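**Ticket 1858: hand-held gripper, episodes dropped on upload**

Status: open
Project: Drukbridge
Opened: March 2024

Uploader rejected 12 of 336 episodes from the Emirar set. Error each time: "pose lost, no gripper width."

- Restarted the uploader. Same result.
- Re-ran the 12 on the Fatska machine. Same result.
- Checked the finger pads. Both seated, screws tight.
- Played back episode 251. Pose drops when the gripper turns toward the big white wall. 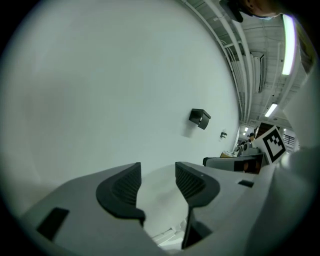 Tracking needs more texture than that wall gives it. Next step is to redo the mapping pass with slower turns, then record the 12 again. Keep the rejected files until the new ones pass.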